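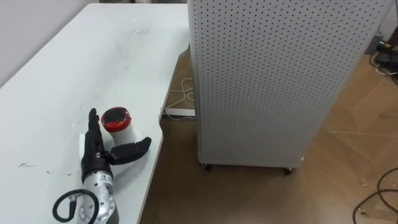

图1 预抓取手型：四指并拢，拇指外展，红盖小杯在四指与拇指之间

主题：透明软包装抓取后状态误判，规划器反复重抓
版块：操作与控制 > 感知/规划接口
楼主：半闭环
发表于 2021-05-26

平台是双臂人形，灵巧手，头部相机。任务层用 Bastia 的行为树，抓取控制用 Drilwood，日志和回放用 Prieto。任务是 Plesby 项目里的桌面和地面整理：小杯、塑料袋、手提壶，抓起来，放进容器或者换位置。

刚性物体基本没问题。小杯这类目标，预抓取时四指并拢成一列，拇指侧向张开，手从侧面进入，合拢以后指关节电流有明显台阶，Drilwood 的 grasp_state 能从 CLOSING 正常跳到 HOLDING。

问题在塑料袋。袋子抓在手里，grasp_state 停在 CLOSING，超时后报 EMPTY，Bastia 收到 EMPTY 就回到重抓分支，手张开，袋子掉下去，再抓。上一轮批跑 148 次软包装抓取，37 次是这种误判，回放里人工逐条看过，袋子都在手里。

已经试过的：
1. 电流阈值调低。误判少了，空抓被判成 HOLDING 的多了，等于换了一种错。
2. 超时加长。没用，电流曲线到后面是平的。
3. 用头部相机的深度做手内占据检测。透明膜上深度大片无效，点云里手指之间是空的。

想问有没有人在 Drilwood 上做过视觉和本体感觉融合的判定，接口怎么留的。

2楼 kinchain_lag
先贴 grasp_detector 的参数。尤其是判定用的是电流绝对值还是相对空载基线的差值。手指朝上和朝下，重力项不一样，腕部姿态一变基线就变。薄膜的接触力和这个基线漂移在一个量级，用绝对值肯定分不开。

3楼 半闭环（楼主）
绝对值。参数如下：

detector.mode: current_abs
detector.threshold_ma: 135
detector.hold_frames: 2
detector.timeout_policy: report_empty
detector.use_position_residual: false

基线没有做姿态补偿，手册里提到 current_delta 模式，需要自己标一张空载表，还没标。

4楼 外参漂了
hold_frames 取 2 太短。软物体合拢时电流是一串小尖峰，膜在指间滑一下尖峰就落回去，计数清零。先改窗口中位数，再谈阈值。

5楼 死区补偿
不同意楼上。中位数窗口把尖峰抹掉以后，剩下的稳态电流和空载差不多，对揉成团的膜来说信息恰恰在尖峰里。我们的做法是统计闭合过程中的电流方差，对手指位置做归一化，空抓的曲线很光滑，有膜的不光滑。稳态那一段我们直接不用。

6楼 外参漂了
方差特征我试过，换一只手就得重调。减速器间隙大的手，空抓也不光滑。楼主至少两只手要分开标，别共用一份 yaml。

7楼 kinchain_lag
use_position_residual 打开看看。指令位置和实际位置的残差，在完全闭合附近比电流稳。团起来的袋子有厚度，手指合不到底。平铺的单层膜没救，那个残差淹没在编码器误差里。

8楼 半闭环（楼主）
残差打开了，团状的确实好判。下面这类姿态是现在的主要测试对象：手竖起来，指尖朝上，袋子裹在四指里往一侧鼓出来，拇指和袋子之间有空隙。拇指没有参与接触，所以拇指电流永远是空载值，而默认的判定规则要求拇指和至少一根对侧手指同时过阈值。

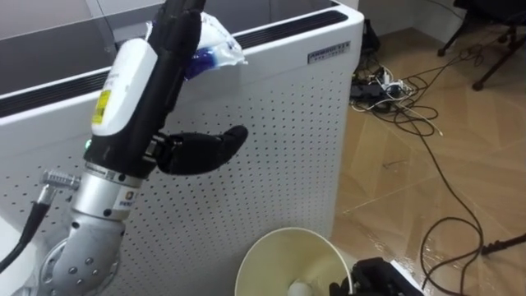

第 2 页

9楼 tf_static
拇指这条规则在 Drilwood 里叫 opposition_required，默认 true，是按捏取写的。四指向掌心卷握的抓法，应该走 palmar 那套模板，判定条件是四指残差，拇指不进表达式。你现在的抓取类型是谁给的？如果是 Bastia 的任务节点统一发 pinch，那后面怎么调阈值都是错的。

10楼 半闭环（楼主）
查了，任务节点里写死了 pinch。图省事，所有小件走同一个模板。

11楼 tf_static
那就先把这个改了再测，前面几楼讨论的东西可能有一半用不上。

12楼 死区补偿
改成 palmar 解决的是判定表达式，方差和残差的讨论仍然有用。palmar 模板下四指全判，食指常常没碰到东西，要用加权和，别用逻辑与。

13楼 低通一下
提一个不同方向。为什么必须在闭合时刻就判定？薄膜在手里还是不在手里，抬起来以后再看一眼更可靠。Bastia 里加一个 VerifyGrasp 节点，抬到固定的观察位姿，头部相机取一帧 RGB，跑手部区域分割，类别只要“手”“非手物体”“背景”。透明膜的 RGB 里有高光和褶皱，分割网络能学到，深度不行就不要用深度。

14楼 kinchain_lag
观察位姿要加时间，每个抓取周期多一段运动。另外背景要挑。白色打孔柜前面那一片圆孔阵列，透过薄膜会变形，对分割可能有帮助，也可能让网络只学会了认孔板。换到地板前面就不一定成立。

15楼 低通一下
所以训练集里观察位姿的背景要打散，不要全在柜子前面采。对着地板、对着桌面、对着墙都要有。

16楼 外参漂了
还有自遮挡。手背对着相机的时候，袋子在手指另一侧，能看到的只有鼓出来的部分。观察位姿应该按袋子可见面积选，固定一个位姿不行。

17楼 半闭环（楼主）
先按 tf_static 说的做了。pinch 改 palmar，opposition_required 关掉，四指残差加权和，权重暂时都取一样。误判明显少了，具体比例等批跑结束再发。VerifyGrasp 我倾向加，但只在残差落在中间区间时触发，高置信的直接放行。

另一个问题顺便问。整机任务里有一项是提手提壶，一只手握住壶的提手，壶垂在腿前面，另一只手抬到胸口高度，伸到旁边设备的顶角旁。规划时壶作为附着物体挂在手上，碰撞体用的是包围盒。结果步态和手臂规划打架，腿一往前迈，包围盒就和大腿连杆相交，Bastia 直接判不可行。

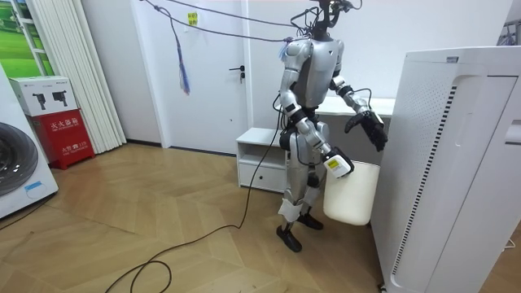
包围盒已经按壶身量过尺寸，缩不了多少。如果在允许碰撞矩阵里把壶和腿那一对关掉，规划能过，但我不太想这么干，壶里有水的时候碰一下腿，手腕力矩会跳。

18楼 kinchain_lag
附着物体和提手之间有一个转动自由度，你把它当刚性附着，姿态就和手腕锁死了。手腕一倾，包围盒跟着斜出去，真实的壶还是垂着的。把提手建成一个被动铰链，规划时按重力方向求壶的姿态，碰撞体自然就离开大腿了。

19楼 死区补偿
被动铰链在静态下成立，走路时壶会摆。要么把摆幅包进碰撞体，等于又把盒子放大；要么限制手臂加速度。我们是后者，轨迹时间参数化的时候对持壶手单独设加速度上限，走路期间再降一档。

20楼 tf_static
还有线缆。从头部上方拉过去的那一束，还有从腰部拖到地面的那一根，规划场景里有没有？

21楼 半闭环（楼主）
没有。头顶那束默认不会碰到。地上那根在足端落点规划里是一个手画的禁入多边形，机器人换位置以后要人工改。

22楼 tf_static
手画多边形迟早出事。地面线缆用头部相机的 RGB 分割，投到地平面上生成代价图就行，精度要求不高。黑线在浅色木地板上很好分，白线差一些。深度相机对细线基本没有响应，别指望点云。

23楼 外参漂了
投到地平面的前提是头部外参是准的。头部关节零位偏一点，投到脚前面偏差不大，投到远处就不能看了。Prieto 里有个 extrinsic_check，拿固定标志点做重投影，每次开机跑一遍。桌腿上贴一个平面标志当参照，够用。

24楼 低通一下
别拿普通贴纸当标志，角点不稳，用码。

25楼 半闭环（楼主）
被动铰链今天下午试了，规划通过率上来了，走路时的加速度限制还没加。extrinsic_check 跑了一遍，偏航方向有偏差，重新标了。

回到塑料袋。现在卡在放置。流程是一只手拿袋子，另一只手托着桶，袋子移到桶口上方，张开。张开的触发条件是袋子的估计中心落在桶口圆内。桶口的圆好拟合，从上往下看边缘清楚。袋子的中心用的是分割掩膜质心，抖得厉害，触发时刻前后差很多。

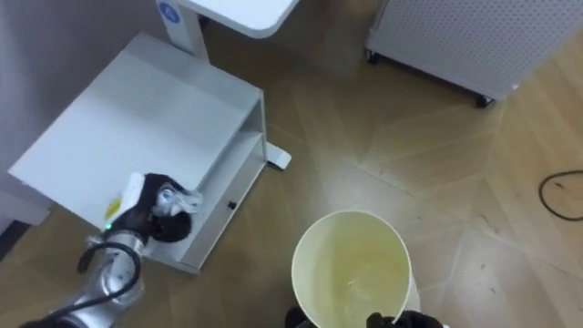 掩膜抖动的来源看过了，主要是高光。膜上的亮斑随手腕角度变，分割边界跟着跳，质心就跟着跑。质心加了一阶低通，滞后又太大，手已经越过桶口了才触发。

26楼 低通一下
质心不该用来触发。袋子在手里，手的位姿由正运动学给出，比视觉稳得多。放置点用掌心坐标系下的一个固定偏移，视觉只负责确认袋子没有掉。桶口位置同理，从托桶那只手的位姿推，视觉做慢速修正。

27楼 死区补偿
桶在手里的位姿不是已知量。从下面托的时候桶会转、会歪，靠运动学推桶口，误差直接等于抓取误差。桶口的圆拟合不要丢，频率低一点没关系。袋子那一侧我同意用掌心偏移。

28楼 kinchain_lag
同意27楼。桶口视觉，袋子运动学，相对位姿在躯干坐标系里算。另外注意时间戳，相机帧和关节状态没对齐的话，手臂运动中算出来的相对位姿是假的。Prieto 的回放默认按到达时间排序，排查这个问题要切到采集时间。

29楼 半闭环（楼主）
时间戳一查就中。图像用的是驱动收到的时间，没有扣曝光和传输。扣掉以后低通可以去掉一半，触发时刻稳了不少。

30楼 外参漂了
张手以后薄膜粘在手指上不掉的情况有没有处理？静电加上手指表面摩擦，张开不等于放下。

31楼 半闭环（楼主）
有这种情况，没有处理。目前张手以后直接退出，Bastia 认为放置成功，到下一次抓取才报手内有物。

32楼 外参漂了
那放置也要有 Verify。张开以后四指做一次小幅屈伸，再看一帧。屈伸期间手腕别动，否则又分不清是膜在动还是手在动。

33楼 低通一下
屈伸我不赞成，膜有可能被重新夹住。改成手腕绕自身轴转一个小角度再回来，膜靠重力脱落的概率更高。

34楼 外参漂了
转手腕的前提是手在桶口正上方有余量。桶口不大的时候拇指会刮到桶沿，张开状态拇指伸得最远。我这边刮过，桶被带歪了，托桶的手没反应过来。

35楼 tf_static
两种都写成 Bastia 的子树，按桶口半径选。没必要二选一。规划场景里把张开后的手按最大包络检查一遍，能转就转，不能转就屈伸。

36楼 半闭环（楼主）
先照35楼的写法做，子树名字暂定 ReleaseByRoll 和 ReleaseByFlex。失败的样本单独打标签存到 Prieto，方便后面给低通一下说的分割网络补数据。

空载基线表也在标，按手腕姿态分格，两只手各一份。标完把 detector.mode 切到 current_delta，和残差判定并行跑，只记录不决策，六月的批跑结束后对比。

37楼 kinchain_lag
基线表记得带温度。手连续跑热了以后摩擦下降，冷机标的表会整体偏高，delta 出负值。

38楼 半闭环（楼主）
驱动里能读到电机温度，目前没进日志。加上去。

39楼 死区补偿
日志字段加完把 Prieto 的 schema 版本号也改掉，不然旧包回放会报字段缺失，查起来很费时间。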